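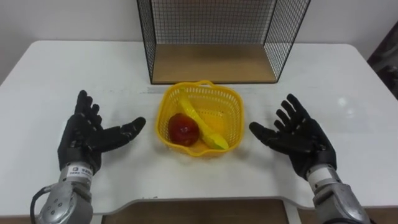 Distau Police and the "new" custody rule: a thread

1/ Distau Police put out a statement this morning saying Dadwood custody suite "will no longer keep any person in a cell at the request of immigration officers without written authority". Lots of people sharing it as a win. I've read the policy that goes with it and I'm not cheering yet.

2/ The policy is 26 pages. The statement is four paragraphs. Everything you've seen quoted today is from the four paragraphs.

3/ Start with "written authority". You'd think that means a form signed by somebody who has looked at the person's case. Page 9 says it can be "an email or other recorded message from a duty officer". Other recorded message isn't defined. I looked in the glossary. There's an entry for "blanket".

4/ So an officer who used to ring the custody desk and say hang on to him will now ring the custody desk and then send an email. I'm struggling to see who is better protected by that, except perhaps the custody desk.

5/ And when does the email have to arrive? Page 11: "as soon as practicable". I've covered this force long enough to have a view on that phrase. I once waited from spring until November for a reply that was coming as soon as practicable.

6/ Now the numbers, which the statement doesn't mention at all. The force's own annual custody return says Dadwood ran 2,092 nationality checks last year. That's checks, meaning names passed over to see if anybody was interested. It isn't people held.

7/ How many were held past the point they'd otherwise have walked out? The return doesn't say. I asked in the summer and was told the figure "is not kept in an easily retrievable format". They can tell me how many meals were served, mind you.

8/ The new rule covers holding people. It doesn't touch the checks. Every one of those 2,092 could happen again next year, exactly as before, and the policy would be followed to the letter.

9/ Someone's already replied that checks are harmless if you've got nothing to hide. Well, the whole reason we're here is that Dadwood kept a man in overnight who turned out to be a British citizen. He told them he was. It's in their own log that he told them he was.

10/ The force's line on that case was "a matching error". By whom? Matched against what? They've never said. The policy has a section called Learning and it is half a page long, a good part of which is the heading and the crest. 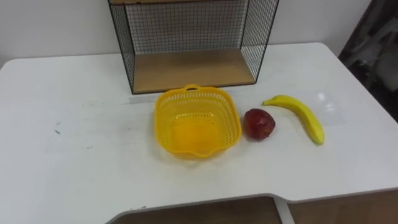

11/ Which brings me to the bit I'd most like an answer on. If the match was wrong, what has changed in how matches are made? I can't find a single line on it. There's a new box on the custody form for "detained person disputes nationality". Ticking it doesn't stop anything. It tells the sergeant to "consider" making a further enquiry.

12/ Consider. I'll consider taking up the cello.

13/ Then there's Lultel. They've got the contract for the transport vans and the short-stay rooms at Maillard House, up behind the ring road. Page 17 says that once a person has been handed to "the contractor", they are no longer in police custody and the policy stops applying.

14/ Read that again if you like, I had to. The protection lasts until you get to the van. If the email never turns up but you're already in the van, you're somebody else's problem, and that somebody isn't bound by a word of these pages.

15/ I asked Lultel whether they check for the written authority before driving off. They said questions about custody should go to the police. I asked the police. They said questions about transport should go to Lultel. Both replies were very polite.

16/ To be fair to the force (I do try), there are 2 things in there I think are decent. One, a detained person has to be told in plain language that they're being held for immigration and no longer for whatever brought them in. That wasn't happening. People have told me they sat there for hours thinking it was about a parking row.

17/ Two, the duty solicitor has to be rung again at that point. That wasn't happening either, or only if the sergeant felt like it. Solicitors I've spoken to say this could make a real difference at night, if it's followed. They all said the "if it's followed" bit without me asking.

18/ Who checks that it's followed? Page 22. An internal review after twelve months, done by the same department that wrote the policy, results shared "where appropriate". No outside inspector and no promise to publish.

19/ Costs, because somebody always asks. The force says extra training comes to 800 staff hours across the county. Sounds like plenty until you learn it includes a video that every officer has to sit through, including the ones who've never set foot in a custody suite. No breakdown of how much is for the people on the desk at Dadwood.

20/ A few of you have asked why the rule came in now. The statement says it follows "a routine review of procedures". The citizen's solicitors wrote to the force threatening a claim in November. I can't prove the two are connected. I'd just say I've never known a routine review move so fast.

21/ The policy is dated 2023-12-15 and says it takes effect "on completion of training". So it isn't in force today, whatever the headlines say. If you or someone you know is in a cell at Dadwood tonight, the old way of doing things still applies. Please stop telling people otherwise.

22/ I've sent the force these questions: what counts as a recorded message, how long they'll hold someone while waiting for it, how the wrong match was made, how many people were kept in last year, and what date the training finishes. I asked for answers by the end of the week.

23/ Reply just in. They "have nothing to add to the statement". I've asked again and copied in the press office this time, and I'll post whatever comes back.

24/ If you've been held at Dadwood or moved to Maillard House after you should have been let go, my messages are open. I won't use your name unless you want me to. Paperwork is very useful, even a photo of the custody sheet, and the times matter most.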